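# Packing kids' blocks and a wire-heavy work table in the same week

*Moving & Storage board - viewed 1641 times*

**Honeylyn Sebastian**

Hello everybody, and thank you in advance for reading, I know I go on a bit. We are moving in July, going roughly 200 miles up to Plullesance, and I have done all the easy rooms. The linens are done, the books are done, even the kitchen is mostly done apart from the pans we still cook in. What I have left is the back room, and I keep walking in and walking out again.

There are two problems in there and they have run into each other. One is the work table, which has a big white board standing behind it and wires in every color you can think of spilling over the front. Red, yellow, green, blue, white, and then black cables looping around on top of that. The other is the toy blocks, which the kids play with at the same table. I started with one open cardboard box, thinking I would do the blocks first and then tuck the wires in on top. My sister thinks that's a terrible idea and that I'll be picking wire ends out of the blocks until Christmas.

So, can they share a box if I'm careful? And how do you pack wires so they come out the other end in the same state they went in? I would rather not buy a lot of fancy containers if I can help it.

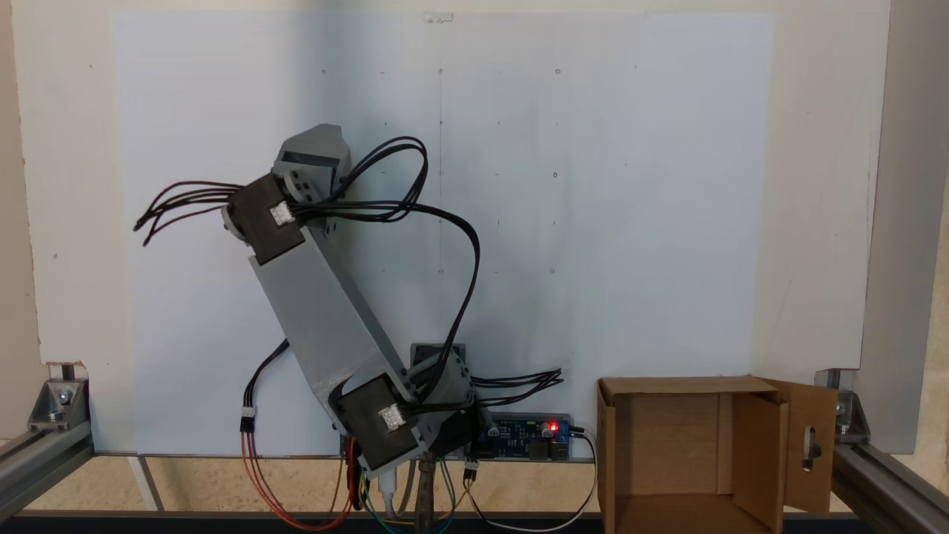

**Lacson**

Your sister has a point, I'm afraid! We did exactly this two moves ago. Blocks are heavy for their size and they shift every time the truck turns a corner, so whatever is in there with them gets worked down to the bottom. Wires with little connectors on the ends suffer the most. The plastic tabs snap and then the plug never sits tight again.

I'd give the wires their own box, a shallow one like a shoebox if you have it. Before you pull a single thing loose, put a bit of masking tape on each end and write the same number on both, and on the spot it came out of. It feels silly while you're doing it. I skipped it on one set of speaker wires because I was sure I'd remember, and I spent a whole evening on the floor of the new living room with a flashlight in my teeth.

Then coil each one loosely, about the size of a saucer, and hold it with a twist tie from a bread bag. Please don't wind them tight around your hand and elbow like a garden hose. Bare circuit boards should go in anti-static bags, which cost very little, and anything with a light on should be switched off and unplugged before you touch it.

**Plumero**

just use ziplocks. one bag per wire, write on the bag. done in an hour

**Honeylyn Sebastian**

Thank you both so much, this is a real help. Separate boxes it is, and I've told my sister she was right, so she'll be unbearable for a while. I'll start on the blocks, as they don't need labeling. They're the chunky kind with the square dents in the sides, and the bright green ones are everybody's favorite, so those will probably be asked for before we've even found the kettle.
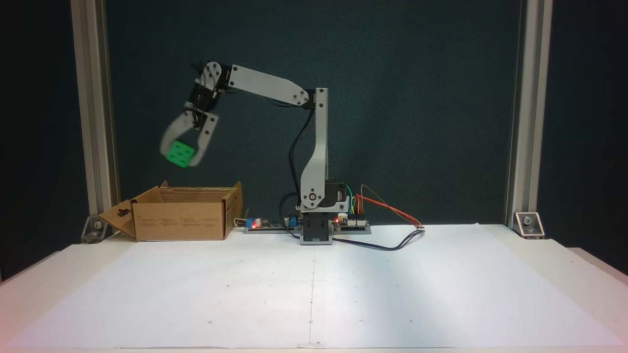
Should blocks go into the cardboard loose, or be bagged first?

Bag them first, in something strong like an old pillowcase tied at the neck. Loose blocks press on the bottom seam and find any gap in the flaps, and a pillowcase lifts straight out at the other end.

**Lacson**

Adding to the block part, because I've had years of practice. Go over the bottom seam with 3 strips of tape, and run the last one well up the sides. I like Clastitico tape for this, the wide brown one, though it does screech terribly coming off the roll and our dog left the room every time. Don't fill the box to the top just because there's space. If you can't lift it comfortably with your knees bent, take some out and put a sweater in instead. We once had a tub that said 4000 pieces on the lid, and my husband carried it down the stairs in one go and was sorry for most of a week.

And pack the favorites last, green ones included, in a small bag that rides in the car with you. Good luck with the move, and do come back and tell us how the wires got on!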